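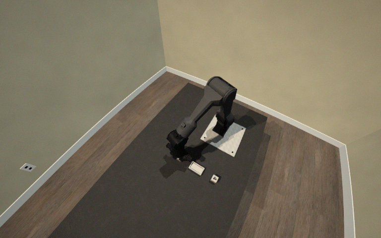

The simulated cell in Plarneo, with the arm over the mat and the tray and block in front of it. Render: Ornley group

Rooms that never existed

A placing task sounds too small to be worth an article. One block, one shallow tray, one arm. The arm must pick up the block and set it down inside the rim of the tray. Industrial machines do harder things all day, but they do them with parts held in known positions. Take away the fixtures, let the tray lie at any angle on a mat, ask the controller to work from camera images alone, and the task becomes a fair test of what has been learned and what has merely been memorised.

The group at Ornley has spent the past two years on that test, and its report, released on November 3, 2018, deals with one narrow question. If a policy is trained wholly in simulation, which parts of the simulation need to be right?

The usual answer is that it hardly matters, provided there is enough variety. Under domain randomisation, as the method is known, the colours, lights and camera position are changed at random from one training episode to the next. The policy sees so many wrong versions of the world that the real one looks like another variation. The method works, but it is wasteful. Much of the training goes into coping with purple floors and lights that shine from beneath the table, and the policies tend to become cautious. They hover. They correct a grasp that needed no correction.

Ornley's renderer, Plarneo, takes a more restrained line. Each training scene is laid out as an ordinary room, with plank flooring, painted walls, skirting boards and even a wall socket. The arm stands on a white base plate on a dark mat. Only certain quantities vary, and they vary within limits. Wall colours are drawn from a list of household paints. The lighting stays overhead but shifts in strength and direction, so that the shadow of the arm moves across the mat and over the plate. Tray and block are placed afresh at the start of each episode.

The shadow turned out to be the most important item. In early trials the team rendered without shadows to save time, and the resulting policies misjudged height. The fingers closed above the block or pressed into the mat. With shadows restored, the error in estimated fingertip height fell sharply, and the remaining failures were mostly sideways ones. The report's explanation is that a single fixed camera gives poor depth information, and the gap between the gripper and its own shadow supplies some of what is missing. It tests this by training one policy with the shadow deliberately shifted away from where the light would put it. That policy was worse than the one trained with no shadows at all.

The room details had a weaker effect. Removing the socket and the skirting boards made no measurable difference when the camera was fixed. When the camera was moved slightly between episodes, they began to help. The authors suggest that straight edges along the foot of a wall give the network something steady from which to work out its own viewpoint. They do not claim to have shown this, and the evidence offered — a set of attention maps — is open to more than one reading.

Training is done in Zalden, a physics engine the group adapted for short contact events. Its contact model is the least tidy part of the work. A block touching the raised rim of a tray at a slight angle can slide in, tip over or stick, and small changes in friction decide which. The group randomises friction, block mass and the compliance of the fingertips, but found that no single range suited both the pick and the place. It settled on separate ranges for the two phases, chosen by hand. That is a practical fix and the report describes it as one.

For the physical tests the team trained on 3000 simulated scenes and ran the finished policy on a real arm for 40 attempts per condition, with no further tuning. A placement counted if the block came to rest inside the rim with the gripper withdrawn. The restrained scenes beat full randomisation in every condition but one. The exception was a strong side light, which lay outside the range used in training. There the older method held up better, as might be expected of a policy raised on absurd lighting.

That result marks the limit of the approach. Restrained randomisation depends on someone knowing in advance what the real room will be like. For a laboratory or a fixed workstation this is reasonable. For a machine sent into houses it may not be, and the authors suggest mixing a small share of extreme scenes into the training set. They have tried 3 such mixtures so far, without finding a clear best.

Outside interest has come mainly from Brandão, a maker of small assembly cells, which wants to know whether the method carries over to parts with shiny surfaces. Plarneo's present materials are nearly all matt. Reflections are costly to render and would add a second moving image of the gripper, one that could confuse the height estimate as easily as help it. Work on a glossy tray began in September, using the same arm and the same task.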